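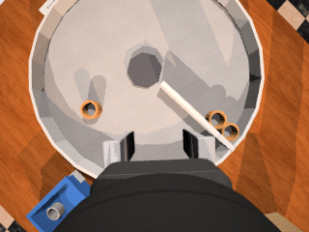 Wrist view from the simulated tray task, with three rings, the white rod and the center hole in sight of the gripper.

Progress report: planning and perception software for tray handling
Submitted to the Akbari fund by the Branby software group
Monday, August 17, 2020
Prepared by Hertta Harju

Period covered

This report covers the work since our last one in May. The budget is on track and we are not asking for any change to it. One milestone has slipped and is explained under Planning.

Simulation

The simulated tray task is now our main test bed. Each episode starts from a stored seed, so any failure can be replayed with the same layout and the same lighting. Golnar Asadi rewrote the reset code, which used to leave parts overlapping at the start of an episode. Overlapping starts are now rejected before the arm moves.

We generated 300 layouts for the standard test set. Of these, 40 are held back and are not used for tuning. The set includes layouts with the rod lying close to the rings and layouts with rings touching each other near the rim, as in the picture at the top of this report. Those are the ones where the older code did worst.

Perception

The ring detector now works from the wrist camera alone. The old version needed a second, fixed camera, and keeping the two calibrated took up a lot of time at the Biltville site.

Two problems remain. When two rings touch, the detector sometimes returns one long shape in place of two rings. Ladan Hosseinzadeh has a fix that splits the outline at its narrowest point. It works on most of the test set but is not merged yet, as it also splits single rings now and then. The other problem is shadows. The rod and the rings cast soft gray shadows on the pale tray floor, and the rod itself is close to the floor in color. We have added lighting changes to the training images and will report the effect next time.

Planning

The planner has been moved to Wandell, our shared motion library. This took longer than we had allowed. The old planner treated the tray as a flat disk, while Wandell needs a proper collision model with the rim included. Hamidreza Rashti built that model and it is now in use. The center hole is in the model too — grasp points above it are ruled out.

The milestone that slipped is regrasping. We had planned to show the arm setting a part down and picking it up again at a better angle. The code runs, but the planner still picks approaches that bring a finger too close to the rim. We expect to need one more reporting period.

Tooling

Hanna Czarnecka finished the log viewer. It shows the camera view, the detector output and the planned path on one timeline. Before this, comparing them meant opening separate files and lining up the times by hand. Nightly runs now use 20 layouts from the test set and post a short result page each morning.

Next period

Merge the outline fix, or drop it if the single-ring errors can't be brought down.
Finish regrasping and run it on the held-back layouts.
Move the nightly runs to the new build machine.
Write the user notes for the log viewer.

Request

We would like access to the Biltville arm for 2 weeks once regrasping passes in simulation. Hamidreza will send proposed dates separately.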